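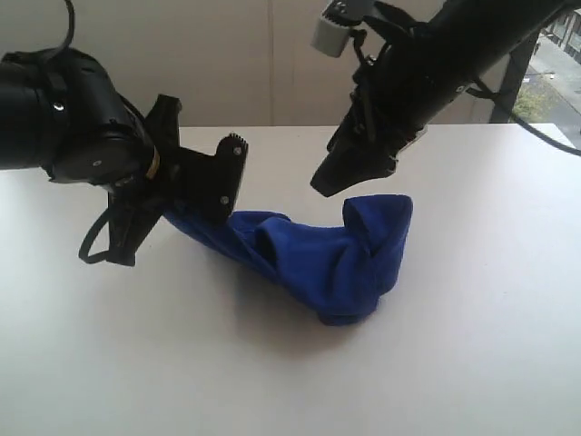

파란 천, 접는 날 기록

덜라타크(Dullatach) 작업실 공책 / 직물 쪽
2021년 7월 30일

오늘은 오전부터 기분이 좋다. 창가 선반에 밀려 있던 파란 천들을 드디어 흰 작업대로 데려왔다! 지난주 내내 회색 천만 만지다가 로열블루를 보니 눈이 번쩍 뜨인다. 흰 상판 위에서는 주름 하나하나가 다 보인다. 그림자가 연하게 지니까 어디가 떠 있고 어디가 바닥에 붙었는지도 금방 읽힌다. 회색 천 때는 같은 상판인데도 이렇게까지 잘 보이지 않았다. 다음에 새로 천을 들일 때 색부터 이야기해 보자고 토마스한테 꼭 말할 것.

먼저 구겨진 상태부터 적어 둔다. 나는 이 상태를 제일 좋아한다. 한쪽 끝이 눌려 있으면 천이 거기서 가늘게 꼬인 띠처럼 되고, 반대쪽으로 갈수록 퍼지면서 뭉친다. 가운데 접힌 자리가 터널처럼 동그랗게 떠 있는 것도 예쁘다. 오른쪽 끝은 둥글게 솟아서 윗부분이 한 번 넘어가 있다. 솟은 쪽이 펼치기 시작하기에 좋아 보이는데, 내 경험으로는 그쪽을 잡으면 겹이 두 겹인지 세 겹인지 모르고 들게 된다. 들고 나서야 "아, 모서리가 아니구나" 한다. 그래서 요즘은 손가락으로 솟은 데를 한 번 눌러 보고 겹을 느낀 다음에 가장자리를 따라간다.

천 메모

작업대에 올리는 천은 랭글(Rangel) 계열 극세사. 작업실 저울로 재서 계산한 값이 제곱미터당 약 379그램이다. 손에 쥐면 숫자보다 더 도톰하게 느껴진다. 털이 짧고 보슬보슬해서 손바닥에 살짝 걸리는 느낌이 있는데 나는 이게 정말 마음에 든다. 손이 거친 날에는 손끝 각질에 다 걸려서 좀 짜증이 나긴 한다(핸드크림은 접기 끝나고 바를 것. 먼저 발랐다가 얼룩 낸 적 있음).

극세사를 접을 때와 면을 접을 때는 정말 다르다. 면은 한 번 접어 누르면 그 자리를 기억해 준다. 극세사는 잠깐 납작해졌다가 슬그머니 부푼다. 접힌 선이 조금 떠 있는 채로 남고, 두 번째로 접으면 그 뜬 선이 옆으로 밀려서 한쪽이 넓어진다. 예전에는 이걸 내 솜씨 탓이라고 생각했는데 이제는 천 성격이라고 본다. 성격을 알고 나니까 훨씬 재미있어졌다.

털의 방향도 있다. 손으로 쓸어 보면 한쪽은 색이 진해지고 반대쪽은 옅어진다. 벨벳만큼 뚜렷하지는 않아도 이 파란색에서는 보인다. 접기 전에 한 방향으로 쓸어 두면 겹끼리 덜 미끄러지는 것 같다. 느낌일 뿐이고 제대로 비교한 적은 없다. 8월에 시간 내서 해 볼 것.

오전에 해 본 순서

1. 천을 작업대에 올리고 그대로 둔다. 바로 잡아당기지 않는다. 잠깐 보면서 어디가 가장자리인지 찾는다.

2. 가장자리가 하나 보이면 거기를 따라 모서리까지 간다. 가운데서 위로 번쩍 들면 빨리 풀릴 것 같아도 모서리가 안쪽으로 말려 들어간다.

3. 모서리 둘을 잡고 자기 쪽으로 끌어온다. 공중에서 털지 말고 상판 위로 끌 것. 바닥과 닿는 면이 스스로 펴진다. 이 순간이 정말 좋다!

4. 손날로 쓸어 편다. 안에서 바깥으로. 세게 누르면 천이 통째로 밀린다.

5. 반으로 접는다. 접힌 선을 먼저 맞추려고 하지 말고 모서리부터 포갠다. 선은 따라온다.

6. 한 번 더 접을지 말지는 선반 깊이를 보고 정한다. 위 칸은 깊어서 한 번이면 되고, 아래 칸은 두 번 접어야 문이 닫힌다.

오전 내내 이걸로 연습했다. 처음 한 장은 영 이상하게 나왔고(아래쪽이 나팔처럼 벌어짐), 그다음부터는 괜찮았다. 네 번째가 제일 잘 됐다. 토마스가 지나가다가 네 번째 것을 들어 보고 "이건 가게에 놔도 되겠다" 하길래 하루 종일 우쭐한 상태다.

라벨 이야기

극세사 천에는 대개 모서리 가까이에 하얀 관리 라벨이 박음질되어 있다. 처음에는 이걸 떼 버리자는 의견이 많았다. 접을 때 튀어나오고, 쌓아 놓으면 라벨 있는 쪽만 두꺼워진다. 그런데 나는 요즘 라벨 예찬론자가 됐다. 이유를 적어 둔다.

라벨이 있으면 천의 방향을 말로 전할 수 있다. "라벨 오른쪽 위"라고만 해도 옆 사람이 바로 알아듣는다. 라벨 없는 천은 네 모서리가 다 똑같아서, 조금 전에 잡았던 모서리가 어디였는지도 헷갈린다. 나는 특히 잘 헷갈린다. 뒤집혔는지 확인하기도 쉽다. 겉에 라벨이 보이면 앞, 안 보이면 뒤집어 보면 된다.

단점도 적자면, 라벨 박음질 자리는 천이 살짝 당겨져 있어서 거기만 반듯하게 안 눕는다. 모서리를 포갤 때 라벨 쪽을 아래에 두면 위 겹이 울고, 위에 두면 라벨 끝이 말린다. 지금으로서는 위에 두는 편이 낫다. 말린 건 손톱으로 펴면 되니까.
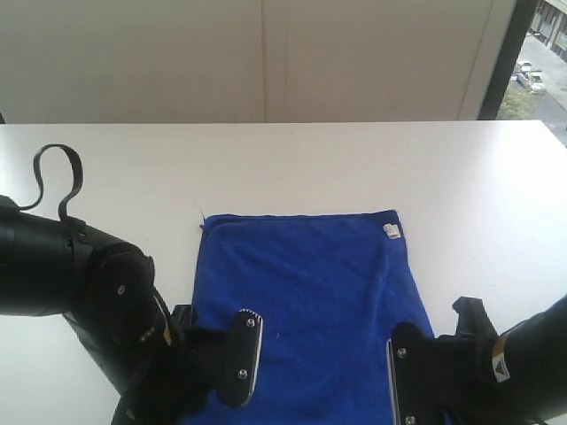

알리나 파너(Alina Pană)
덜라타크 작업실, 직물 및 정리 담당

오후 기록 이어서. 접힌 로열블루 타월 이야기다. 거의 직사각형으로 누워 있고, 위쪽 가장자리 가까이에 접힌 선이 살짝 떠 있다. 오전에 쓴 바로 그 극세사 성격이다. 오른쪽이 아래로 가면서 조금 벌어지는 것도 내 첫 번째 실패작하고 닮아서 반가웠다. 라벨은 오른쪽 위 모서리 가까이에 하얗게 나와 있다. 인쇄가 하도 작아서 글자는 못 읽겠다. 세탁 표시를 따로 옮겨 적어 두는 표가 필요하다.

그리고 타월 왼쪽 위 모서리 바로 옆 상판에 가늘고 어두운 실인지 섬유인지 하나가 서 있다. 이런 게 왜 이렇게 눈에 들어오는지! 흰 상판의 장점이자 단점이다. 먼지 한 올도 숨지 못한다. 접기 전에 상판을 한 번 닦는 걸 순서에 넣어야겠다. 위 순서의 1번 앞에 0번으로 넣자.

0. 상판을 마른 천으로 닦는다. 젖은 걸레로 닦으면 다 마를 때까지 기다려야 하고, 덜 마른 자리에서는 극세사가 달라붙어서 끌어오기가 안 된다.

벌어짐에 대해서

오른쪽이 벌어지는 문제는 토마스(Tomás Mac Carthaigh)와 꽤 오래 이야기했다. 토마스 의견은 천 자체가 처음부터 정직사각형이 아니라는 것. 세탁을 되풀이하면 가장자리 박음질이 천보다 먼저 줄고, 그러면 변마다 길이가 조금씩 달라진다고 한다. 내 의견은 마지막에 손을 떼는 방향 문제라는 것. 손을 몸 쪽으로 빼면 아래쪽 겹이 따라 나오면서 퍼진다. 위로 떼면 덜하다.

둘 다 맞을 수도 있다. 확인하려면 세탁 안 한 새 천과 많이 빤 천을 나란히 놓고 같은 손으로 접어 봐야 한다. 새 천은 완드컴(Wandcombe) 창고에 남은 게 있다고 들었다. 월요일에 전화해서 물어볼 것. 색은 파란색으로 부탁하고, 없으면 초록도 괜찮다. 회색은 이제 그만...

세탁 메모

플룰텐(Flulten) 세제로 바꾼 뒤로 털이 덜 뭉친다. 이건 정말로 차이가 느껴진다. 예전 것은 헹굼을 두 번 해도 손에 미끈한 느낌이 남았는데 지금은 보송하다. 섬유유연제는 계속 금지. 누가 또 세탁기 위에 갖다 놓았던데, 제발 극세사에는 쓰지 말아 주세요. 물을 안 먹게 되고 겹끼리 미끄러져서 쌓아 놓은 게 통째로 기운다.

건조는 낮은 온도로. 뜨겁게 돌리면 털끝이 딱딱해진다. 한 번 그렇게 된 천은 만져 보면 바로 안다. 손바닥에 까슬하게 걸린다. 그런 천은 접기용에서 빼서 창틀 닦는 쪽으로 보내고 있다.

면 천이랑 같이 돌리지 말 것도 다시 적는다. 면 보풀이 파란 천에 하얗게 붙으면 테이프로 떼는 데 오전이 다 간다. 지난번에 내가 그랬다.

선반

아래 칸을 정리했다. 접힌 선이 앞으로 오게 꽂으면 한 장씩 빼기가 아주 좋다. 가장자리가 앞으로 오게 두면 뺄 때 위아래 천이 같이 딸려 나온다. 단순한데 효과가 커서 혼자 박수를 쳤다. 한 더미에 아홉 장까지는 버틴다. 그 위로 올리면 부푸는 힘 때문에 앞으로 쏟아진다.

라벨은 전부 오른쪽으로 맞췄다. 더미 오른쪽이 조금 높아졌지만 방향을 바로 아는 쪽이 훨씬 편하다. 혹시 보기 싫은 사람은 더미 가운데쯤에서 한 번 뒤집어 쌓아도 되는데, 그러면 꺼낼 때 반대로 나온다는 걸 기억해 주면 좋겠다.

다음에 할 것

- 완드컴 창고에 새 천 문의 (파란색!)
- 새 천과 오래 빤 천 나란히 접어 보기. 손 떼는 방향도 바꿔 가며
- 털 방향 쓸어 두기, 한 것과 안 한 것 비교
- 세탁 표시 표 만들어서 선반 옆에 붙이기
- 상판 닦는 마른 천 따로 한 장 정해 두기. 접는 천과 섞이지 않게 색 다른 걸로
- 구겨진 천에서 첫 모서리 찾는 요령을 더 모을 것. 토마스는 눈으로 찾고 나는 손으로 찾는데, 서로 바꿔서 해 보기로 했다

토마스 덧붙임: 벌어짐은 역시 박음질 때문이라고 생각함. 자로 네 변 다 재 보고 다시 이야기합시다. 그리고 라벨을 위에 두는 건 찬성. 줄자는 내 서랍에 있음.

알리나: 줄자 찾았음. 월요일 오전에 전화부터 하고 재기 시작할게요.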